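Tape Before Furniture

Posted Saturday, July 20, 2019

So I finally did the thing everyone with a new workroom says you should do and I have never once done: I taped the floor before buying anything. My sewing stuff has been living in the bedroom since May, and the spare room has gray floors, decent light and a door that closes (a door!!), so it was time.

Ruba came over to help, mostly because she owns a proper tape measure and mine only goes up to 60 inches and has a kink in it. We used blue tape, the low-tack kind, and started with the cutting table. I want one 55 inches long and 24 deep, and on paper that sounded tiny. On the floor it felt like parking a car.

Then we got ambitious and started running lines for the walkway and for where the ironing board swings out, and things got a little tangled. I kept saying "but what if it went on an angle?" and Ruba kept tearing off more tape. She is a very patient woman.
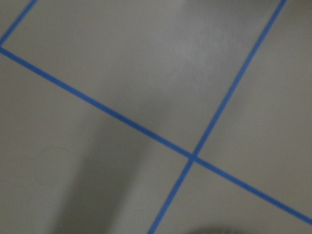
Blue tape on gray floor, with two of the lines crossing.

If you try it, let your lines run long and cross each other. I started out stopping every strip exactly where the next one began, and when I changed my mind I had to peel up the whole thing. With the long ones you can move one side and leave the rest alone. Also press the tape down with an old gift card, especially where it doubles up.

We walked around in there for ages pretending to iron. I carried a laundry basket through the "aisle" and bumped my hip on a table that doesn't exist yet, so the table is getting smaller. The shelf I'd been drooling over is 74 inches tall and I think it can go behind the door, but Murali wants to check the wall first before I drill into anything.

The tape is staying down for the week so I can keep tripping over my own ideas. Next up is picking a table, and if anybody has one with folding sides that doesn't wobble when you lean on it with a rotary cutter, please tell me which one in the comments!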